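Workshop notebook — Kelmendi bench
15 Jul 2021

Tower case from the Otix lot, laid on its side on the slatted aluminum table with the side panel off.

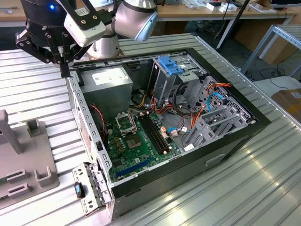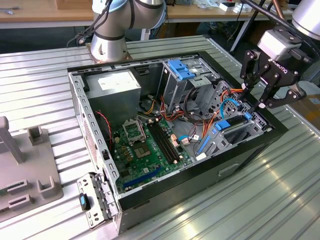
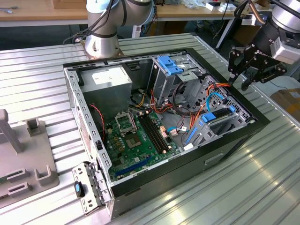
Kelmendi bench, open tower, three views. CPU socket empty, bracket raised.

Power supply remains in the case, with the white label on its top face. Record the label text on the Forkovo sheet before the unit is unscrewed. The green motherboard is also in place. The blue expansion slot is to be checked for dust and the socket contacts inspected under the magnifier; a bent contact rules the board out for resale.

Cable order for removal: data cables first (light blue), then the power bundle — do not cut the ties on the red-and-black twisted pair until its header has been noted. Drive cage last.

Asset no. 47. Screws to tray 8. Colleagues are asked not to mix these with the Larkska screws, as happened in October.

0 comments · 8 shares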